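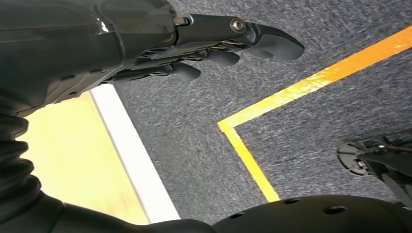
Ticket 841 - heating, 2nd floor, Marelard House
Opened by: Geum-ok Ra
Assigned: Seung-woo So
Status: open, waiting on part

21 March 2024
Radiators on the window side stone cold again. Corridor ones fine. Thermostat by the kitchen says 20, no way is it 20 in there. People in coats. Tried turning it up, then off and on at the wall, no change.

SS: Bled all 8 rads on that side. Bit of air out of the end two, rest just water. Pressure at the boiler was low so topped up. Left it running over lunch. End two lukewarm at the top, others still cold.

GR: Still freezing at the far desks. Can we have the fan heaters out of the store?

SS: Yes but not both on the same socket strip, it tripped last time. Keys at reception.

SS: Checked the zone valve in the riser cupboard. Lever moves by hand far too easily, no resistence, so motor head is probaly gone. Latched it open manually for now. Pipe after the valve got hot within minutes. Will stay on whatever the thermostat says, so please dont keep turning the dial.

GR: Much better, thank you! Bit too warm by the printer now. Opened a window.

SS: Turn that one down at the rad please, not the window. New head ordered from Skorkum, they have 2 in stock, delivery not confirmed. Need the riser cupboard kept clear, there are boxes of Olumby brochures right up against the pipes. Who owns those?

GR: Sales. Have asked them to shift them. Thermostat now says 20 and it feels like it.

SS: Good. Leaving this open till the head is fitted.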